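A Place for Small Things

Storage at Drarngate Begins with the Open Container

On the second floor of the Drarngate building, past the loading doors and the long corridor where deliveries are signed for, there is a cabinet that holds 210 containers. Most are short and wide. Many have no lids. They are stacked by diameter, and each carries a number on its base in pencil, which can be erased when the contents change.

The cabinet belongs to the household practice at Clastesora, the design institute that has occupied the building since its years as a button warehouse. The practice studies how people keep the small items that gather in every home and workplace: spare screws, keys to forgotten locks, buttons, earring backs, batteries of uncertain charge, the rubber feet that come off appliances. Its staff has visited apartments, repair shops, school offices and one dental clinic, and has asked the same question in each of them. Where does a small thing go when it has just been put down?

Catherine MacBrayne directs the practice. She came to the institute from museum registration, a field in which every object has a location and every location has a record, and she is frank about how little of that discipline survives contact with a kitchen.

"A museum can insist," she said during a visit in September. "A home cannot insist. If putting something away takes more effort than leaving it on the counter, it will be left on the counter, and I would leave it there too."

The institute's current program of work is titled Skavow, and its subject is narrow by design. It concerns the open container on the flat surface: the cup on the desk, the dish by the door, the jar on the workbench. The program does not address drawers, shelving or closets, all of which have been studied at length elsewhere. Its first report is a plain document of 60 pages, with line drawings and a long appendix on the shapes of rims.

That appendix is the part most often requested. A rim, the report argues, decides a great deal about how a container will be used. A thin rim is easy to reach past and gives a clear view of the contents. A rolled or thickened one is more comfortable to grip but takes away part of the opening. Containers with narrow necks were used mainly for long-term keeping in the homes the staff visited, and wide ones for things that came and went in a single day.

Height matters as well. A tall jar hides what is at the bottom, and people who own tall jars tend to empty them onto the table when they are looking for something. The search is then followed by a second task, which is returning everything to the jar, and that second task is the one most frequently abandoned. Several participants described a pile on the dining table that had begun as a search for one washer. A short container permits a single item to be lifted out with the fingertips while everything else stays where it is.

The practice recommends a depth no greater than the length of the user's middle finger. The rule was proposed by a watch repairer in the first round of visits and has not been improved on.

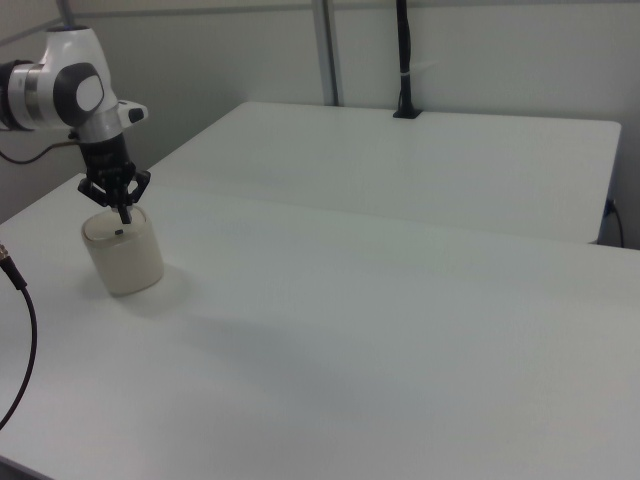 Color received less attention at the outset than it deserved. The early trials used clear glass, on the assumption that seeing the contents from the side would be an advantage. Participants did find things quickly, but they disliked the appearance of the containers and moved them out of sight, into cupboards, where they were no longer used. Opaque containers stayed on the table and were forgotten for a different reason. The materials that performed best fell between the two - pale, matte, and letting some light through - so that a dark item could be found easily against the inner wall while the container itself remained quiet enough to leave out.

Pale containers have a drawback that the report acknowledges. White buttons, clear beads and nylon fittings are difficult to see in them. For households that keep many such items, the practice suggests one dark dish, reserved for that purpose and kept beside the light one.

The surface beneath the container is treated in a separate chapter. Clastesora's own workrooms use white tables, and the staff considers them well suited to sorting. Small objects stand out against them, and anything that has been dropped is usually seen at once. At home, where few people wish to live with a white worktable, a pale tray or a sheet of heavy paper will serve. The tray should have a low edge on all sides and should be large enough for the container and both hands.

Sorting itself is described in the report as a sequence of ordinary decisions. The container is placed upright on the side of the dominant hand. Items are taken out one at a time. Each is kept, moved or discarded, and none is set down in a fourth place to be considered later. The instruction sounds severe, and Ms. MacBrayne concedes that the fourth place is where most of her own afternoon goes when she attempts it.

The program has also worked outside the home. Rieger, a repair shop for sewing machines and small appliances three streets from the institute, agreed to use the containers for one season at its four benches. The shop had previously kept loose parts in whatever was available, including saucers, tobacco tins and the lids of paint cans. Each bench was given 10 identical open containers, and the repairers were asked to assign one to each machine as it came apart.

The results were mixed, and the institute has published them without adjustment. Parts were mislaid less often. The repairers reported that they could leave a job at the end of Friday and resume it the following week without having to rebuild the order of work from memory. They also found that identical containers are easily confused, and two machines spent an afternoon with each other's bobbin springs. The shop now marks each container with a strip of tape on the outside, a measure that the practice had left out of its guidance and has since included.

One repairer declined to take part after the first week and returned to her saucers. The report records her reasons in full. A saucer, she observed, can be tilted to bring every part to the edge, and its contents can be seen from any seat at the bench. The staff regards this as the strongest objection it has received, and a shallow form with a sloping wall is now among those under study.

Numbers have been a persistent difficulty for the program. A household asked to estimate how many small loose items it owns will generally give a low figure. One family in the study guessed that it had fewer than a hundred and stopped recording when it reached 1000, with the garage still to come. The practice no longer asks for an estimate. It asks instead for the contents of one container, chosen by the participant, to be laid out and named aloud.

Naming is more useful than it may appear. Items that can be named are usually kept with others of their kind, and a new place is found for them quickly. Those that cannot be named are the residue of every household, and they are seldom thrown away. A small black plastic cap of unknown origin may remain in a dish for years on the chance that the thing it belongs to will be discovered. The report advises that such items be gathered in one container only, and that the container be small.

It makes no recommendation about when that container should be emptied. The staff discussed the matter at length and could not agree. Some favored a fixed interval, while others held that an unidentified part is harmless if it takes up no more room than a teacup. Ms. MacBrayne belongs to the second group. On the windowsill of her office stands a lidless jar containing a brass hinge pin, a length of cord, two keys and a ceramic foot from a piece of furniture that she no longer owns.

Readers who wish to try the method at home are advised to begin with a single surface, preferably the one nearest the entrance. One open container should be placed there and left for a week without any attempt at order. At the end of the week its contents will show what the household puts down on arrival, and the permanent container can be chosen to suit them. Coins call for weight at the base. Keys call for width. Earrings and other very small items are best kept in something pale, with a flat floor and no inner ridge where they might lodge.

Lids, where they are supplied, should be stored separately or given away. In the homes visited for the study, a container with a lid was used as a resting place for other objects, which were set down on top of it.

The second phase of Skavow will consider containers shared by several people, beginning with offices and school art rooms. The cabinet at Drarngate is open to visiting designers by appointment, and its contents may be handled. Visitors are asked to return each container to its own stack and to leave the penciled numbers as they find them.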